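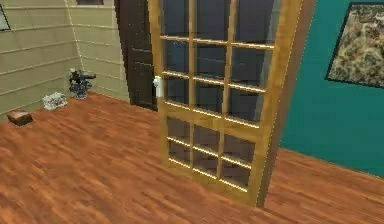
Wasach door split, v2. It holds 3207 simulated navigation episodes, of which 193 are held out. The reported gain over the Campbell baseline comes almost entirely from rooms with plain doors. Put a glass French door half across the room, with a closed dark one behind it, and I don't trust the depth labels. Gaétan Gauthier thinks more training will fix this. I have seen no evidence.

**Known problems**

- Only 2 seeds per policy
- Floor grain repeats; a policy may be keying on it
- 20 episodes have no goal label

Questions to Inese Org.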